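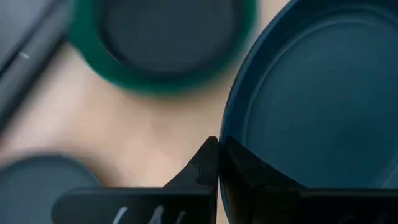

How do you store plastic container lids so you can find the right one?

Stand them on edge, sorted by size, in a drawer or box close to where the containers live. Round ones go at one end and square ones at the other. Anything without a matching container leaves the kitchen.

It took me a long time to get to that answer. When we moved to the apartment in Balurora, I put all the containers in the deep cupboard next to the stove and threw the lids in on top. For a few months that was fine. By March I had to take everything out to pack one lunch, and half of what I took out didn't fit anything else.

I set aside an afternoon and put every lid and every container on the kitchen table. If a lid closed on a container, both stayed. If it didn't close on any of them, it went in a bag by the door. The bag filled up faster than I expected. Some of those lids must have come with us from the old place, and the one before that, without ever having a container underneath them.

I kept the round containers in 3 sizes and the rectangular ones in 2. The rectangular ones stack better and waste less shelf space. The round ones are easier to wash and I like them for soup, so they stayed anyway.

The round lids were the hard part. They roll. Lay them flat in a pile and the big ones hide the small ones. Stand them up with nothing behind them and they slide down as soon as the drawer opens. I tried a Danik dish rack first, the narrow wire kind. It held plates well and lids badly, because the wires are set too far apart for thin plastic. It's under the sink now holding cutting boards.

What I use now is a plain drawer divider from Prinanier. It's a strip with slots that you can pull wider or narrower. I have it in the second drawer down, with the large round lids at the back, then medium, then small, and the rectangular ones along the side. There is a gap left over where I keep the rubber bands and the roll of labels.

A few other things I changed while I was at it:

Lids get dried properly before they go in. The groove around the rim holds water, and if you put them away damp they smell by the next time you need them. I lean them against the backsplash overnight.

Tomato sauce goes in glass. I gave up trying to get the orange color out of plastic.

Warped lids go out. I used to keep them and press down hard on one side. They leak in a bag every time.

I also stopped buying single containers. There's a housewares shop on Rutkowska that sells them in sets of 5, all one size with the same lid. Any lid in the set fits any container in the set, and that has saved me more time than the divider did. The color doesn't matter to me, although a different color for each size does make it quicker to grab the right one.

The cupboard next to the stove now has the containers nested on the lower shelf and baking pans on the upper one. I still haven't done anything about the water bottles. They have the same problem, only taller, and they're in a basket on top of the fridge until I think of something.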